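Cleaning and Storing Secondhand History Books at Home
Posted by Garnet McIntyre, April 30, 2025
Filed under: Paper and Shelving

Older academic hardcovers, the cloth-bound kind discarded by college libraries, usually arrive with dusty top edges, sticker residue and a smell. The notes below apply to ordinary reading copies printed after 1900. Leather bindings and anything of real value should go to a conservator.

Dust
Hold the book firmly shut and brush the top edge from the spine outward with a soft, dry paintbrush. Work near an open window or a vacuum hose. Do the bottom edge next, then the front. A damp cloth on the page edges will cause rippling, and the rippling does not press out.

If gray soil remains, use a vulcanized rubber soot sponge in one direction only. Cut the sponge into small blocks and discard each face as it blackens.

Foxed or scuffed page edges on a cheap copy can be sanded. Clamp the text block between two flat boards and use 400-grit paper on a cork block with very light pressure. Brush out the powder before unclamping. Never sand a gilt or colored edge.

Stickers and spine labels
Warm the label with a hair dryer on low for 15 seconds, then slide a thin plastic spatula under one corner. Repeat as needed. On a laminated jacket, leftover adhesive will roll off with a crepe rubber eraser. On bare cloth, stop once the paper is off. Solvent carries adhesive into the weave and leaves a ring.

Odor
Stand the book upright and fanned open inside a lidded plastic tote, with an open dish of baking soda on the floor of the tote. The powder must not touch the paper. Leave it closed for two weeks, check, and replace the powder if the smell persists. Coffee grounds add a second smell. Scented dryer sheets leave a film.

A live mold smell, with visible fuzz, is a different problem. Bag the book and keep it away from the others until it has been dried and cleaned outdoors.

Loose hinges
Coat a thin knitting needle with PVA glue and run it down the gap between the text block and the spine cloth. Put waxed paper inside both covers, close the book, and leave it under weight overnight. Use less glue than seems necessary. My copy of a 551-page survey of Reconstruction has held since October on a single thin coat.

Shelving
Shelve by height where possible so that neighboring covers support each other. Leave an inch of air behind the row. Tall, heavy volumes do better flat, in stacks of no more than 4. Keep shelves off exterior walls and away from radiators.

Boxing
Use small cartons. A large one filled with hardcovers is too heavy to lift safely, and the bottom flaps will fail. Pack books flat or spine down, never spine up. Fill gaps with plain crumpled paper; newsprint transfers ink. Mark the side as well as the top, in permanent marker, so the contents can be read when boxes are stacked.

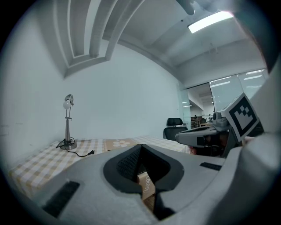 Cardboard box with handwritten black lettering.

Store cartons on a pallet or shelf, not directly on concrete. Basements and attics are both poor choices; an interior closet is better. Open one carton each season and check for insects, dampness and warped boards.

Trygve Tveit writes to ask whether cedar blocks help. They do little for paper pests, and the oil can stain. Leave them out.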